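**Good practice corner: write the clearance down before you move the arm**

Hello again from the Itska simulation group! Last month we promised a few words on the revised house rules for outdoor scenes, and after 17 comments from readers (thank you, we read every one of them, even the very long one on file naming) the text is finally settled. It goes into the Trondano handbook in October.

The rule that got the most mail is rule 7, on ground clearance. It used to say only that the grippers should be kept "a safe distance" from paving, grass and fixtures, and you can imagine how many readings that produced. The new wording asks for a minimum of 100 millimeters whenever the arms are traveling and no task is under way.

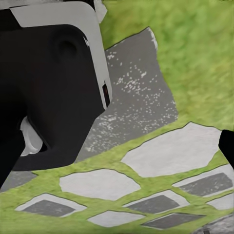
The number has to be in the run sheet before the session starts, together with the surface it is measured from. Several of you asked whether stepping stones count as one surface or many. They count as one, and you measure from the highest stone -- we went back and forth on that for weeks, and the Drisodley people were very patient with us.

Fixtures come under rule 8. Anything upright that an arm could reach, a bollard light or a plant for instance, gets its own line on the sheet, even if you have no plans to go near it. I know this feels fussy when all you want is to get going on a nice open lawn.
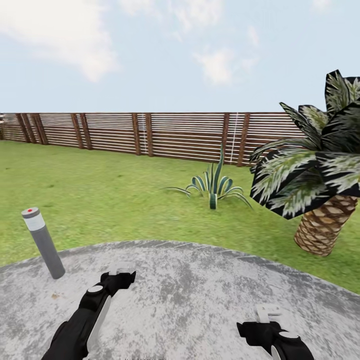
Both grippers should also start empty and be logged as empty, left and right separately. The old Wickramasinghe template has a single box for the pair, so please stop using it and pick up the new one from the shared folder. Sheets already filed (all 165 of them) can stay as they are.

Comments on rule 9, camera placement, are open until the end of the month.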